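Keslow open day, the gripper table. Who else went?

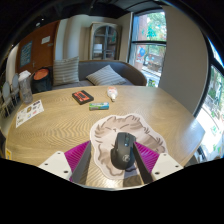
Started by plevlow_pete | May 30, 2022 | General > Shows, Demos and Open Days

Ok quick writeup before I forget it all. Went to the Keslow open day, the one Flor Taipe posted in the events section. Free, sign in at the desk, badge, upstairs. Not a big hall thing like I pictured. More like somebody's lounge with a round table in it, sofa, cork board, big windows on the street. I liked that. You could stand right next to the thing.

The part worth the drive was the hand-held gripper. Two black fingers, pink ribbed pads behind them. You hold it, you pick stuff up, the recording gets used later to teach an arm. No arm on the table at all. Photo is the mouse pick.

They let visitors try. My turn: mouse ok, squeeze bottle dropped twice, little green and blue box first go. Squeeze bottle is way harder than it looks, it was lying on its side and rolls off the second you touch it wrong.

Anyway. Who else was there, and what did you think? Also did anybody catch the name of the woman running the table, I wanted to email her.

----

gquispe
Reply 1

That was Mercedes Pacheco. She did the short talk too, before the hands on part. You must of come in after.

Good day overall. Parking was bad.

----

nullholm_fan
Reply 2

Went, left after an hour. Sorry but I don't get the hype. I drove up from Plevlow to see robots and what I saw was people holding a tool and picking up a computer mouse. I can pick up a computer mouse. The flyer said "robot demonstration" in big letters.

At Nullholm last year there was a real arm, in a cage, stacking cartons. My kid still talks about it. This one he was bored in five minutes.

----

plevlow_pete
Reply 3

@gquispe thanks, yeah missed the talk. Was hunting for parking lol

@nullholm_fan fair about the flyer. Disagree on the rest. An arm in a cage doing one carton over and over tells you nothing. Here you got to feel why grabbing is hard. No sense of touch in your own fingers, you just watch the tips and squeeze.

----

Impi Kokkonen
Reply 4

I build feeders for a living so maybe I'm biased. The mouse is a nasty object. Glossy shell, curved everywhere, nothing flat to push on. Get too high on the sides and it squirts out the bottom. I watched people do it all afternoon and most came in too high.

What I wanted to know was why they put it on that big paper cutout, the white one with the gray furry print. Asked the young guy next to the table. He said they swap what's under the objects so the system doesn't get used to one bare table top. Makes sense to me. A black mouse on plain oak every single time and it learns the oak.

----

yrivadeneyra
Reply 5

Yolanda here, I was at the talk so I can fill in some. From my notes, which are messy:

Target was 100 good picks for the day, all from visitors. They keep the bad ones too but in a separate pile.

Total so far before the open day was 847. She said that is small, and she said it twice.

Every recording is one pick. Reach, close, lift, put down, stop. If you stop halfway to chat, it gets thrown out. (that was me, twice)

No faces kept, she said. Somebody in the back asked and she was pretty firm on it.

She didn't say when the arm would be shown. I asked. "When it's ready" was all I got.

----

nullholm_fan
Reply 6

So it IS an open day with free labor. Visitors do the picks, they keep the data. Did anybody sign anything? I signed something at the desk and did not read it, my bad.

----

gquispe
Reply 7

Second paragraph on the sign in sheet. It said what they use it for and you could tick no. I ticked yes. Took me ten seconds to read, come on.

----

nullholm_fan
Reply 8

Ten seconds with a line of people behind you and a kid pulling your arm. Put it on a sign on the table. Not in paragraph 2.

----

yrivadeneyra
Reply 9

Agree with that one to be fair. A sign would be better. I'll put it on the feedback form, they emailed one round this morning, check spam.

----

bainbridge_shop
Reply 10

Couldnt go, had a shift. Questions for anyone who held the thing:

how heavy?
does it have a trigger or do you squeeze the whole handle?
are the pink pads soft or hard?

We have a maker night at Bainbridge and somebody wants to print one.

----

plevlow_pete
Reply 11

Heavier than a cordless drill without the battery, lighter than with. Best I can do. Wrist was tired after.

Trigger. Light pull, stiffer near the end.

Pads, no idea, they asked us not to touch the business end.

----

Impi Kokkonen
Reply 12

Before you print anything look at how the brackets go on. In Pete's photo you can see the white ones either side with the screw holes. That joint is where a home made one will flex, and if it flexes your fingertips don't meet where you think. Make it thick. Then make it thicker.

I would not bother copying the pads first. Get plain fingers working, then mess with the pads.

----

bainbridge_shop
Reply 13

Perfect thank you. Will report back. Dont hold your breath, our printer is moody

----

Flor Taipe
Reply 14

Glad people went! I only passed the notice along, I don't work there, but I do talk to Mercedes now and then so I'll send her the sign idea and the flyer complaint. I think the flyer got written when they still hoped to have the arm out.

She told me the count at the door was 138 which is a lot for that room. Probably explains the line.

@nullholm_fan what age is your kid? There's supposed to be a shorter session for kids at the next one, with something that moves.

----

nullholm_fan
Reply 15

He's 7. If it moves he's in. And ok I'll soften a bit, the lady was nice to him and let him have two goes on the black case with the orange label. He got it on the second. He left that part out when he told his mom it was boring.

Still think the flyer was wrong.

----

gquispe
Reply 16

The black case was the easy one! Flat sides. I went for the mouse like a fool with everybody watching.

----

plevlow_pete
Reply 17

Same. Mouse is a trap.

One thing I keep thinking about, do they want good picks only or do they want it the way regular people do it? Cause I was slow and careful and shaky, and the guy before me just grabbed. Both of us got a thumbs up. Seems like you would end up with an arm that can't decide.

----

Impi Kokkonen
Reply 18

I'd want slow ones. In my shop a fast pick that works is luck until you've seen it work all week. But that's feeders, different animal.

----

yrivadeneyra
Reply 19

She touched on this! Said they'd take both as long as you don't hesitate in the middle. Fast fine, slow fine, stopping to think not fine. I don't remember the reason, by then I was writing down the parking instructions for the way out.

Emailing her the question tonight, Pete I'll cc you if you pm me your adress.

----

plevlow_pete
Reply 20

pm sent. thx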